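Chapter 4
Showing Instead of Telling: Teaching a Robot by Hand and from Across the Room

By the time you finish this chapter you should be able to:
Explain the difference between hand guiding and remote control
Pick one of the two for a given task and defend your pick
Spot a bad demonstration before it ends up in your training set

My first robot lesson was a disaster, and I was the teacher. I had Colin Fairclough looking over my shoulder (he ran the lab at Maltora back then, and he's the reason there's a chapter on safety stops in this book), and all I had to do was grab the arm, move it to a tray, close the gripper on a plastic cap and put the cap on a bottle. I'd written code for that arm for two years. I figured ten minutes, tops!

It took me the whole afternoon. My notebook page for Jul 14, 2022 has 28 tries on it, and next to most of them I wrote the word "elbow." I kept leaning on the arm with my own elbow, so the robot learned a lovely little dip in the middle of every move that had nothing to do with bottles.

So that's hand guiding, also called kinesthetic teaching. The motors go slack enough for you to push the arm around, and the joints record where you took them. It's cheap, it's quick to set up, and you can feel it when the gripper bumps into something. The trouble is that your body is in the way. You block the cameras, you lean, you get tired, and you end up using two hands to do what the robot will have to do with one.

The other road is remote control, or teleoperation. You stand off to the side and drive the arm with something else – a second, smaller arm, a pair of handheld controllers, a joystick if you're patient. The cameras get a clear view, and the motors do the real work while you record, so the motions you save are motions the robot can make by itself. What you give up is touch. Unless your rig sends force back to your hand, you're judging contact by eye, and your eye is worse at it than you think.

We compared the two at Zapata the following January. The job was seating small parts in a Woltidex test board, and we collected 288 demonstrations, split evenly between the two methods. Remote control was slower for every person on the team. I still ended up preferring it for small parts, mostly for the cleaner video. For wiping, pushing and opening drawers, I'd go back to hand guiding tomorrow.

Small parts are where this gets fun, so we'll spend most of the chapter inside a computer case. Think about what a processor asks of you. It has to arrive flat, turned the right way, over a socket with fragile contacts, with memory slots close by on both sides. A demonstration for a task like that needs a slow approach, a pause over the target and a straight path down. Beginners skip the pause. Put it in – it gives you a clean spot to cut the recording, and it gives the learner a pose to aim for.
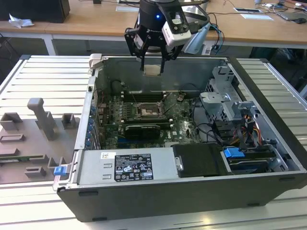 A gripper, a small part and an open case: watch the fingers and the angle of what they hold.

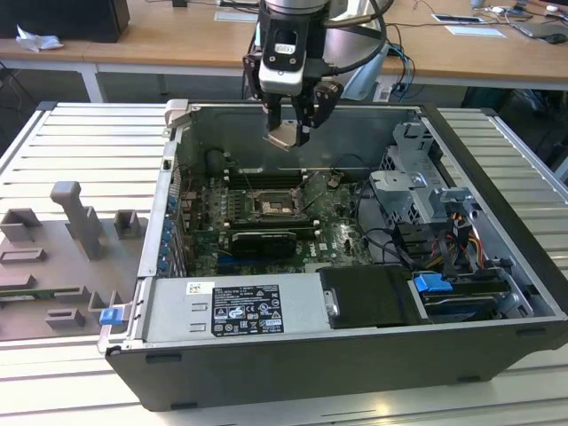
How many demonstrations do I need before I start training?

Start with 15 good ones for a single short task, train on those, and see where the robot goes wrong. Then record more that begin from the spots where it struggled. A small, careful set with varied starting positions will usually teach you more than a big pile of near copies.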